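The Nokell Hand Gripper at Home - Gallery

Welcome, and thank you for stopping by! We have been sending the Nokell hand-held gripper out on home visits since October, and so many of you wrote to ask what a session looks like that Tiziana Morelli and I finally sat down one Thursday evening with a pot of coffee and put this page together.

The Nokell is rented by the week from Trarnero. The kit comes with the gripper, a charger, a carry bag and 4 spare finger pads, and the price is 289 for the week, delivery both ways included. You squeeze the handle, the two fingers close, and the tool records how you did it, so a robot arm can learn the same motion later on. Our households have sent in 1,344 recordings so far, and we are grateful for every single one.

Small packets and a cardboard box, with the blue ribbed pads open wide over a clear packet with green ends. Thin, crinkly wrappers are a good test of any gripper, and we always suggest a few of them for the first day.

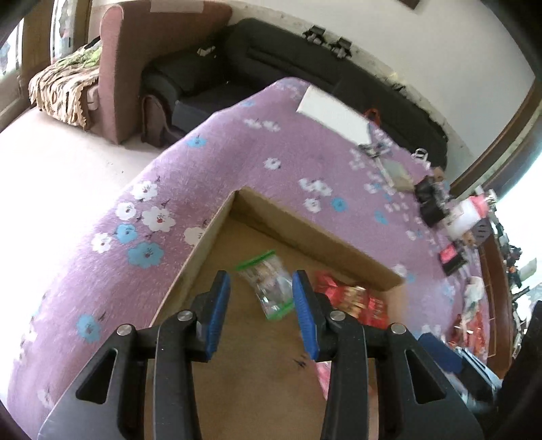
Remo Mancuso looks after the pads for us, and he would like me to remind you to wipe them with a soft cloth before you send the kit back - no soap, please! If a pad starts to peel, drop him a note and he will gladly mail you a fresh pair.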